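The Long Way to a Small Green Label

When Young-sook Seok started to sell her dish soap at the spring fair in Hotville, a customer turned the bottle around two times and asked her where the proof was. The front of the bottle said "plant-based." The back of the bottle said the same thing in smaller letters. Seok had no better answer, and the customer put the bottle back.

"I was not angry with her," Seok told me in April, in the kitchen behind her workshop. "I do the same in the supermarket. I read, I don't believe, I put it back."

Her company, Moltum, makes soap, floor cleaner and a paste for washing hands after garage work. It has four employees. For the last year, a large part of its free time and a painful part of its money went into one question: how can a small producer show that its product comes from plants and not from oil?

The usual method is a laboratory test. Everything that was alive a short time ago contains a certain amount of a radioactive form of carbon. Petroleum is so old that this carbon has disappeared from it completely. If a laboratory measures how much is left in a sample, it can calculate which share of the carbon is from recent plants and which share is from fossil sources. The result is given as a percentage, and it is difficult to argue with.
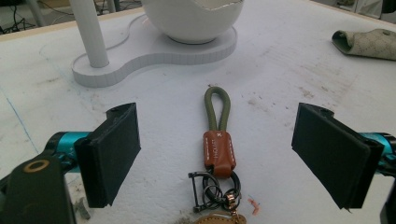
It is also easy to misunderstand. Jordan Kershaw prepares small companies for certification, and he spends much of his first meeting with a client on explaining what the number does not say. A high percentage does not mean that a product is safe for the skin. It does not mean that it will break down in a river, or that the palm trees or the corn behind it were grown in a decent way. It speaks only about the origin of the carbon.

"People come to me and want the green label," Kershaw said. "I ask them, green for what? Then there is usually a silence."

For Moltum the first surprise came from the fragrance. Seok bought her lemon scent from a supplier called Domínguez, and she had always supposed that it was pressed from lemon peel. The supplier had never claimed this. When she finally asked for the full papers, she learned that the scent was a mixture, and a good part of it was made from petroleum. The amount in every bottle was small, but it pulled the result down, and more than this, it embarrassed her. She had told customers at the fair that everything in the bottle grew in a field.

The second surprise was the thickener in the hand paste. Awuor Mwaipopo, the chemist who works for Moltum two mornings a week, tried to replace it with a starch. The first mixtures separated after a few days on the shelf. She changed the starch, then the order of mixing, then the temperature. In her notebook, which she let me look through, the mixtures are numbered, and the one that finally went to the laboratory is number 106.

"Some of the early ones were like soup," Mwaipopo said. "One was like chewing gum. I kept the chewing gum one for a while, it was interesting."

It is work that a big manufacturer gives to a whole department. In a small company it happens between the orders, and often in the evening. Mwaipopo believes that the certification systems were designed with the department in mind. The forms ask for the name of the quality manager, the name of the purchasing manager and the name of the person responsible for documents. At Moltum, Seok wrote her own name in all of these fields. 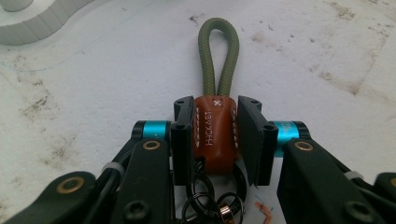

Then there is the price. Seok paid almost 400 dollars for each product before she had a result in her hands, and that did not include the hours of Kershaw or the yearly fee for using the label. For the soap, which sells well, she thinks the expense is reasonable. For the floor cleaner she is not sure. She may sell it without any label and simply print the ingredients in bigger letters.

Not all of her colleagues in the trade have decided to go this way. Ivan Stasiv produces candles and furniture wax under the name Zemow, and he stopped his own application halfway. His wax is mostly from bees, and his customers, he says, can smell this when they open the tin. He does not object to labels in general. He objects to how many there are.

"On one package I saw a leaf, a drop, a hand with a leaf, and a planet," Stasiv said. "I have been in this business a long time and I could explain only one of them."

Melaniia Melnychuk, who runs a household shop in Hotville and sells products of both companies, sees this from the other side of the counter. She has noticed that customers who buy a cleaner for the first time look for a mark on the package. Those who come back do not look at it anymore. They ask if it is the same recipe as before. For her own ordering she likes a test report more than a symbol, and she keeps the reports in a folder under the cash register. It is rarely requested. Young parents ask for it most, and also one retired science teacher, who read it standing up from the first page to the last and then bought a sponge.

Seok received her certificate for the dish soap and for the hand paste. The new lemon scent is weaker than the old one and costs more, and she had a few complaints about it. One customer wrote that the soap now smelled "like nothing special." She answered him with a letter in which she explained the change, and she put a copy of the laboratory result in the envelope. He has not replied.

She is now working on the bottle itself. The plastic is from oil, and so is the cap, and the label on the front certifies only what is inside. A sugarcane plastic exists, but the producer sells it in quantities that would fill her workshop up to the windows. She has asked Stasiv if he would share an order. He wants to see first how his wax behaves in it.

Get stories like this one in your inbox. Enter your email address to subscribe to our newsletter. You can unsubscribe at any time.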